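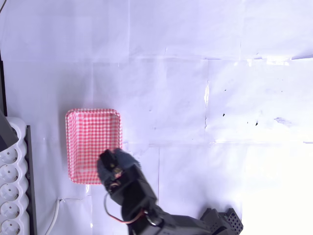

3.2 Cell setup and upkeep

The Pralletar cell consists of one arm, one tray and a table covered in white paper. We chose paper over a painted board so that the surface could be replaced when it tore or became marked. The sheets are taped to each other and to the table, and the arm's base was fixed before any calibration was done. The controller runs Nemulance, which stores the home pose and the joint limits in a single file.

Joint zeros were checked at the start of every session. The operator sent the arm to its home pose, compared the servo readings with the stored values, and reset any joint that was off. Screws at the gripper were tightened every 200 cycles. The finger pads were replaced at cycle 2000, and the wrist cable was changed once, after a fault at cycle 414.
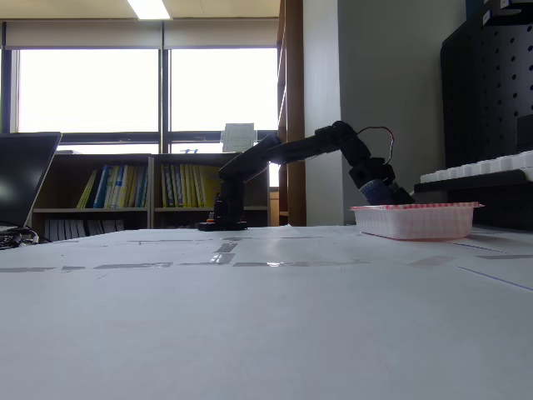
Figure 4. The arm at the tray, Pralletar cell.

Cable routing caused more stops than any other part of the setup. In the first layout the wire to the wrist was tied close to the links, and it pulled tight when the wrist turned down. We then left it slack, so that it leaves the upper joint, arches outward and comes back down to the wrist, as in Figure 4. The tape across the middle of the table also needed care, as lifted edges could catch the tray. It was pressed flat before each session and replaced when it would no longer hold. After any change to the cable or the table covering, we ran 300 cycles at low speed before recording data. Results from these runs are left out of Section 4.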